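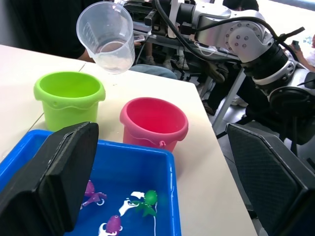

## Teaching by hand: notes from the Mamico sessions

In May the Perrin workshop began a new set of remote-control sessions. The operator moves two arms over a blue tub of water with bath toys in it, and each attempt is saved as one recording. The archive now holds 3,881 recordings under the project name Mamico.

Small floating objects were chosen with care. A toy drifts when the water is disturbed, so the operator must wait, adjust and approach again — and the pauses are kept in the recording.
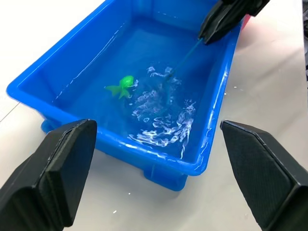

New operators complete 80 practice attempts before their work is added to the archive. Most find the wrist harder to learn than the grip. Our guidance is to lower the tool slowly and to keep the other arm still until the toy has been lifted clear of the water.

Two operators share each shift, and they change places every hour. Attempts that end with a toy on the floor are labeled and retained.
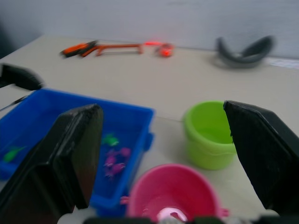 ## Next steps

The Drandard controllers will be adjusted before the next round. Skustuvari has asked for three further tasks, beginning with pouring from a cup.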